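Lalley Peony Bedding in Dusty Pink

Bedding / Prints / Florals

Big flowers are back on our shelves and we couldn't be happier! The Lalley peony print is the one we kept coming back to when we were choosing the new range: oversized blooms, a soft pink ground, and enough green in the leaves to keep it from getting too sweet. 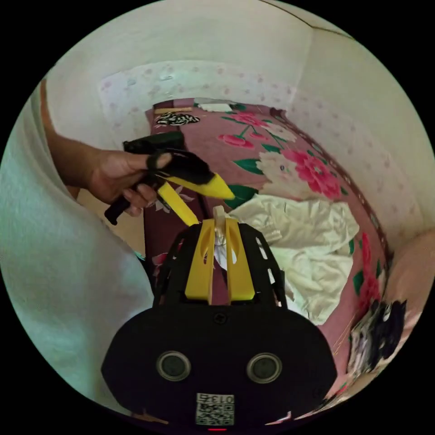
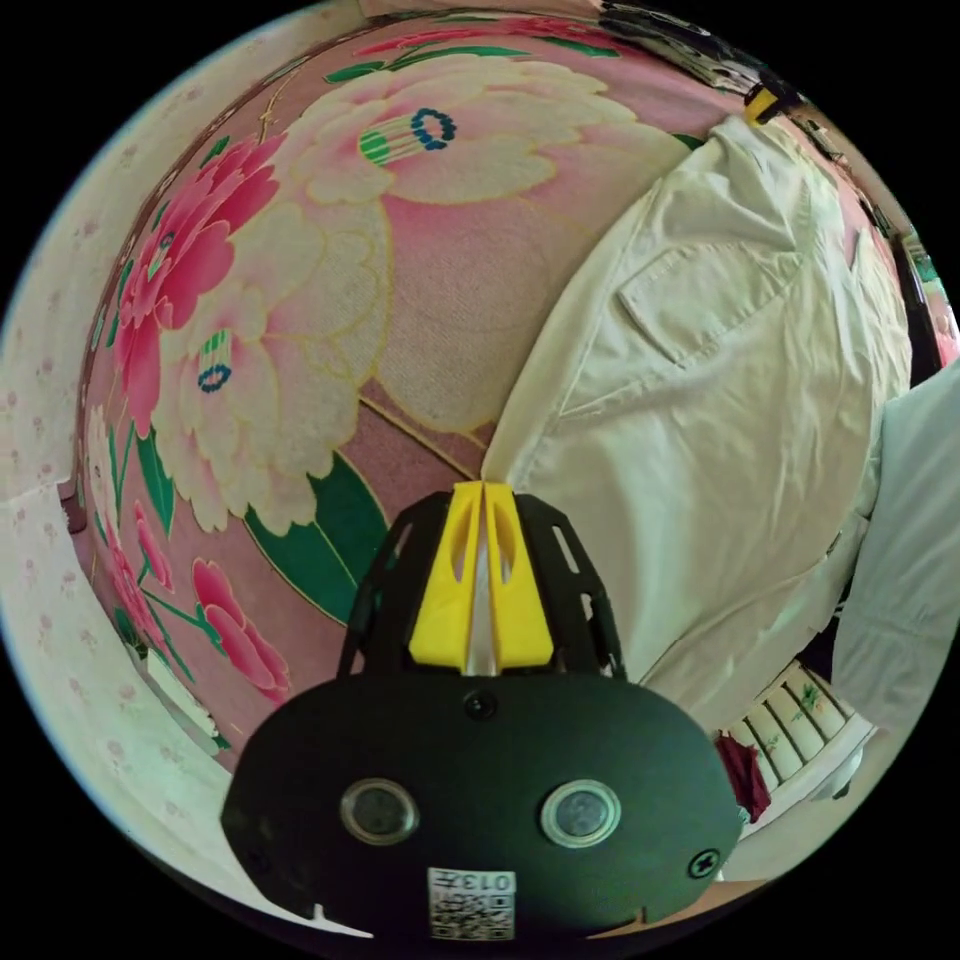
The drawing is by Szu-yu Yeh, who has been painting peonies for Nekbridge for years and still manages to find something new in them. She works each flower up in gouache at full size before it goes anywhere near a screen, and you can tell. The petals are properly ruffled, the big blooms are really big, and no two of them sit at quite the same angle. We asked her at one point whether she would scale the flowers down a little for the pillowcases. She said no (very politely), and she was right. A single huge bloom running off the side of a pillow looks wonderful.

What you get

A flat sheet, a fitted sheet and 2 pillowcases in the full and queen sizes. The twin comes with one pillowcase. All the pieces are cut from the same print, so the flowers land differently on every set. If you like to have a bloom right in the middle of the bed, spread the flat sheet out and shift it around a bit before you tuck it in. There's plenty of extra width to play with.

The cloth

Cotton percale, woven for us at the Grancombe mill. It's crisp for the first few washes and then it relaxes into something much softer, a bit like a favorite shirt. Eino Aaltonen, who looks after fabric here, slept on the test sheets all through a sticky summer and refused to send them back. It's a cool sheet. If you want something warm and brushed, have a look at the Liapis flannel, which comes in plain colors that go well over the top of this one.

Percale creases. We like that, and a quick shake when it comes off the line takes out most of it. If you prefer a smooth bed, iron the top third of the flat sheet and leave the rest alone!

What goes with it

White, first of all. A plain white blanket or throw next to all that pink is fresh and easy, and it's what most of us in the office have ended up doing at home. Cream works too, and so does a mossy green. For something bolder try a black-and-white cushion, small pattern, just the one. We were doubtful until we tried it and now it's hard to go back.

We'd skip other florals unless they're tiny.

Care

Machine wash warm with similar colors. Wash before first use and on its own, please, as the deeper rose shades can give up a little color the first time around. No bleach. Tumble dry low or hang it up, inside out if the line is in full sun. Warm iron on the back of the print.

Turn the pillowcases inside out too. The closure is an envelope flap, so there are no buttons to lose in the machine.

Sizes

Twin, full, queen. The fitted sheet has elastic all the way around and takes a deep mattress. We don't have a king yet, though we've had a lot of letters on the subject and Eino is talking to the mill.

Availability

The first run was over 3000 sets and the twin went quickest. More twins are due in March. Full and queen are in stock now and leave our warehouse within 4 working days.

Fabric swatches are free. Ask for the dusty pink and we'll cut you a piece large enough to show a good part of a flower, so you can pin it up by the bed and see how it looks in your own light, morning and evening.

Returns are accepted on unwashed sets in their original bag.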